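How to set up a shared table in an open-plan office

Most open-plan offices have one table that ends up as a dumping ground. With a cloth, a few cups and a bit of agreement about who clears it, the same table can be used for tea, for a quick chat or for a visitor who is waiting. The whole job fits into a Friday afternoon.

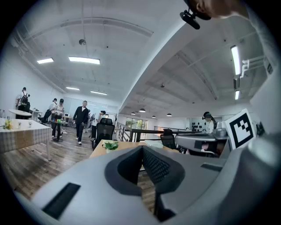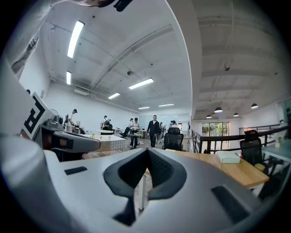 An open-plan office with people moving about in it.

Start with the position. Keep the table out of the main walking route, and leave enough space behind the nearest desk chair for someone to push back and stand up. If the room has a lower ceiling at one end, try the table there first - it tends to be quieter. Avoid the spot directly in front of a glass door.

Clear the top completely and wipe it down. Check the legs while you are there. A thin metal leg on a plank floor will rock if the foot has worn, and a felt pad usually cures it.

Next, the cloth. Measure the table top and add the drop you want on each side. Ours came from Vieira and was sold by the piece, so Edileuza Figueiredo hemmed it at home. A plaid or check hides tea stains better than a plain colour. Iron it before it goes on, and let the front edge hang no lower than a seated person's knee.

Put out as little as you can:

Small cups, set towards the back where sleeves won't catch them.
Flowers, kept short enough to see over.
A bottle of water, on a separate surface if you have one.

Change the flower water every 2 days and throw the flowers out once the petals drop. A potted plant is less work, but put it on a desk near daylight and water it when the top of the soil feels dry. In January ours needs very little.

Finally, decide who does what. We have a short list taped inside the cupboard door: cups washed by the last person to leave, cloth taken home for washing by whoever's turn it is. Laptops and post stay off the table. If parcels keep landing there, find a shelf for them by the entrance and label it.

Wash the cloth at 40 degrees and dry it flat. Keep a spare.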